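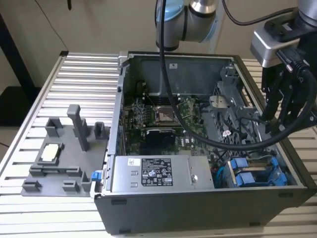 *One of our desktop cells, with a tower open on the table and a processor in its holder on the fixture tray.*

## About Clusby

We write the rules for robots that handle computer hardware, and we love doing it! Clusby began as a repair shop in Inham with 2 benches and a very long list of things that could go wrong when an arm reaches into a computer. That list grew into the Kilska Code, our handbook of good practice, which now runs to 338 pages (we keep trying to trim it, and people keep sending us good ideas).

Every rule gets tried at the table before it goes in. If the wording doesn't hold up with a real case and real parts, it goes back for another go.

### A few rules we care about

- Mains lead out before any arm is switched on.
- Every loose part has a marked home on the fixture, and it goes back there between steps.
- Arm cables are checked through the full reach of the job, at slow speed, before the first run.
- Hold a drive by its caddy, never by the drive itself.
- Anyone in the room can call a stop. Whoever calls it doesn't have to explain first.

That last one is our favourite. It came out of our first winter at the Hnatiuk Street workshop and we haven't changed a word of it. 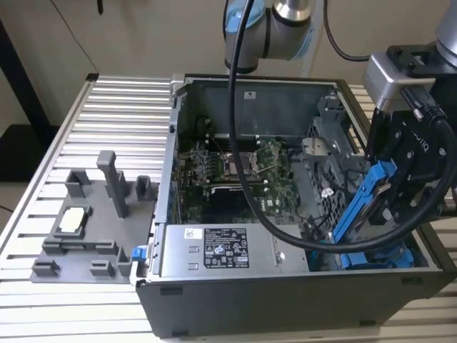 *Drive handling: a blue caddy in the gripper, angled toward the drive bays.*

### How the code gets made

Anybody can suggest a rule, and we mean anybody: technicians, students, the recycling depot down the road. Suggestions are sorted each June, then tested over the following months. Last year we tested 50 and kept 26, and the ones we dropped are published too, along with our notes on what bothered us about them. Some of those notes are better reading than the rules!

The whole code is free to download, print and mark up in pencil. Our own copies are covered in coffee rings and crossed-out lines, and we're always glad to see someone else's in the same state. If you work with robots and small, fiddly parts, come by the workshop and try the current draft with us.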